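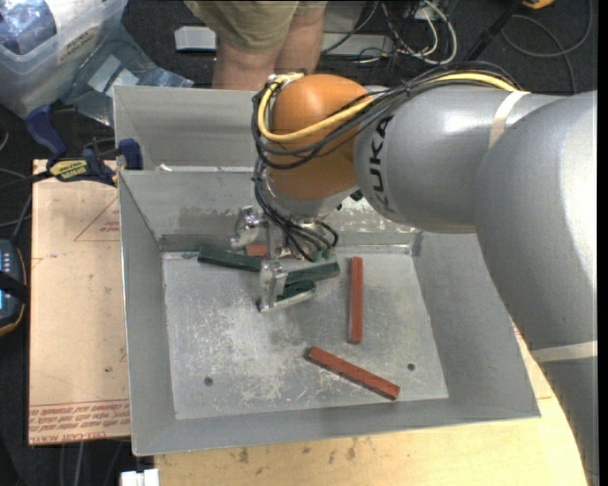
箱内のブロック取り出し作業。KUKAのアームと金属製グリッパー。

Siriwan ビンピッキング運用基準キット
型番:SW-302
メーカー:Bralleck
区分:安全管理用品/作業標準文書
在庫状況:受注後手配

製品概要

Siriwanは、産業用ロボットによるばら積み部品の取り出し(ビンピッキング)工程を対象とした、運用基準の文書と現場用品のセットです。リスクアセスメントの記録様式、始業前点検表、箱の固定基準、ケーブル処理基準、区画表示用の用品で構成されています。ロボット本体、グリッパー、制御盤、安全柵、安全センサーは含まれません。

ビンピッキングでは対象物の姿勢が一定にならず、グリッパーが箱の壁面や底面の近くまで入ります。対象物が壁際に寄った場合や重なった場合には、経路計画が想定した姿勢と実際の姿勢の差が接触として現れます。本キットの様式は、この工程に固有の危険源を洗い出し、対策と残留リスクを一枚の帳票で追跡できるように作られています。

試験セル、評価用セル、量産セルのいずれにも適用できます。治具の入れ替えが多い試験セルでは、変更のたびに記録を起こす負担が大きいため、変更部分だけを差分で記入する簡易様式を別に用意しました。

構成品

・運用基準書(A4、日本語) 一冊
・リスクアセスメント記録様式(紙およびデータ)
・始業前点検表(23項目)
・変更管理票 通常様式、簡易様式
・箱位置確認ゲージ(アルミ製、全長614 mm)
・区画表示ラベル 20枚
・施錠札(氏名記入欄付き) 四枚
・ケーブル点検記録用タグ 一袋

英語版およびタイ語版の運用基準書は別売です。タイ語版はNultonが翻訳し、Sunee Rungrueangが用語監修を担当しています。

参照している規格・法令

運用基準書は次の規格および法令を参照しています。適用版は基準書の巻末に記載しています。

・ISO 12100(機械類の安全性 リスクアセスメント及びリスク低減)
・ISO 10218-1、ISO 10218-2(産業用ロボットの安全要求事項)
・ISO 13849-1(制御システムの安全関連部)
・ISO 13850(非常停止機能)
・ISO 13855(人体の接近に対する防護装置の配置)
・ISO 14119(ガードと共同するインターロック装置)
・労働安全衛生規則 第150条の3(教示等)、第150条の4(運転中の危険の防止)、第151条(検査等)

本キットの使用は、これらの規格への適合を証明するものではありません。適合の判断は、セルの設計者またはインテグレーターが個別に行ってください。規格本文は同梱していません。

運用基準書の主な内容

一 箱の固定

箱は、グリッパーとの接触で動かない方法で作業台に固定します。クランプを使用する場合は、ハンドルとバーがアームおよびケーブルの通過範囲に入らない向きに取り付けます。締結箇所は二か所以上とし、対角に配置することを推奨します。台の表面が木質の場合、締め付け部がへこむことで締結力が低下するため、当て板を挟み、始業前点検で緩みを確認します。

固定後、付属のゲージで基準点から箱の縁までの距離を読み、点検表に記入します。前回値との差がセルごとの許容値を超えた場合は、箱の座標系を再設定するまで自動運転に入れません。許容値の決め方は基準書の第三章に示しています。

二 対象物と底面

対象物の種類、材質、寸法、色を登録表に記載します。画像認識を併用するセルでは、底面の反射と擦り傷が検出結果に影響することがあります。擦り傷の増えた箱を継続使用する場合は、登録時の底面画像と現在の画像を並べて保管し、検出率の変化を記録します。

底面に穴がある箱では、穴の位置と径を登録表に描き入れます。指先が入る寸法の穴は、挟み込みと引っ掛かりの危険源として評価の対象とします。

三 グリッパーの進入

進入深さの下限は、底面からの距離で設定します。壁面との距離は指を最大に開いた状態で測り、閉じた状態の値は使用しません。指の構造が左右で異なる場合は、それぞれの指について最外形を記入してください。

接触を検知したときの動作は、停止、後退、力制限のいずれかをあらかじめ選択し、帳票に明記します。後退を選択した場合は、後退経路上にケーブルと箱の縁がないことを手動低速で確認します。

四 外部配線の処理

手首軸の周囲に沿わせたケーブルは、各軸を可動範囲の端まで動かした状態で余長を確認します。確認する点は、引っ張り、たるみによる引っ掛かり、コネクター部への曲げの集中です。テープ類による固定は位置の目印として扱い、荷重を受ける固定には専用の保持具を使います。グリッパー側のコネクターは、抜け止めの有無を点検表に記入します。

ケーブルの交換時には点検タグを取り付け、交換日と担当者名を記入します。タグはアームの可動部に巻き込まれない長さに切って使用してください。

五 人の立ち入りと服装

自動運転中は、可動範囲への立ち入りを防護措置によって防止します。立ち入りを伴う教示作業では、操作を行う者が可搬式操作装置を携行し、第三者による起動を防ぐ措置をとります。施錠札は作業者一人につき一枚とし、共用を認めません。

基準書には服装の標準として、長ズボン、安全靴、保護眼鏡を定めています。髪、名札のひも、袖口の処理についても項目があります。見学者にも同じ標準を適用し、満たさない場合の見学位置を事業所ごとに図面で指定します。

教示等または検査等の業務に就く者は、労働安全衛生規則第36条に定める特別教育の修了が必要です。本キットに教育は含まれません。

六 作業床と周辺の整理

可動範囲の外側に設けた通路には、電源タップ、ケーブル、包装材、工具を置きません。仮設配線を床に通す場合は、期限を記した札を付け、期限後に撤去または本設へ切り替えます。樹脂製の袋や軽量の包装材は、吸引式グリッパーを用いるセルでは特に離して保管します。

操作装置の置き場所は一か所に定め、台の縁に仮置きしない運用とします。

点検表の使い方

点検は始業前と、箱または指の交換後に行います。記入者はセルの担当者とし、確認者は別の者が務めます。判定は「可」「否」「対象外」のいずれかで、空欄は「否」と同じ扱いです。「否」が一つでもある場合、自動運転に切り替えてはいけません。応急処置で運転を再開する場合は変更管理票の簡易様式を起こし、その番号を点検表の備考欄に転記します。

非常停止の確認は、可搬式操作装置と据え置きの押しボタンの両方について行います。すべてのボタンを一回の始業前点検で押すことが難しいセルでは、順番表を作り、どのボタンをいつ確認したかを追えるようにします。順番表の様式はデータ版に収録しています。

記録の保管

点検表と変更管理票はセル単位で綴じてください。データ版はフォルダー名にセル番号を使い、日付はファイル名の先頭に置きます。保管期間は事業所の規程に従います。セルを移設または廃止したときは、最終の変更管理票に移設先または廃止の旨を記入し、綴りを閉じます。

導入支援(別売)

Bralleckの技術担当が、現地またはオンラインで初回のリスクアセスメントに同席します。対象は一契約につき一セルです。事前に、セルの平面図、可動範囲図、対象物の登録表、安全回路図を提出していただきます。図面が揃わない場合は、現地で寸法を採る作業が別途必要になります。

導入支援はこれまで20を超えるセルで実施しました。記録様式の欄が足りないという指摘を受け、第二版で指先形状の図示欄と、箱を傾けて使用する場合の角度欄を加えています。欄の設計はKamol JaideeとLamduan Suksawatが担当しました。

互換性

本キットはロボットの機種を限定しません。制御装置に固有の設定項目は、各メーカーの取扱説明書に従ってください。取扱説明書の指示と運用基準書の記載が異なる場合は、取扱説明書を優先します。

Jornholm製の箱架台をお使いの場合、位置確認ゲージの当て面に付属のスペーサーが必要です。架台の型式により厚みが異なるため、注文時に型式をお知らせください。

改訂情報

現行版は3月4日発行の第二版です。主な変更点は以下のとおりです。

・底面の穴に関する記載を追加
・テープ類による配線固定の扱いを明確化
・変更管理票に簡易様式を追加
・施錠札の材質を紙から樹脂に変更
・参照規格の一覧を巻末に移動

初版をお持ちのお客様には差し替え用のデータを無償で提供します。紙の基準書の差し替えは有償です。次回改訂は6月を予定しており、協働運転を行うセル向けの章を追加します。

注文時の確認事項

・対象セル数(区画表示ラベルと施錠札は追加購入可)
・基準書の言語
・データ版の形式(表計算形式または文書形式)
・Jornholm製架台の有無と型式
・導入支援の要否

お問い合わせ

製品仕様:Bralleck 安全技術課 Charoen Thaweesak
導入支援の日程:同課 Ekkachai Chantharasri
お問い合わせの際は、型番SW-302とお持ちの版をお知らせください。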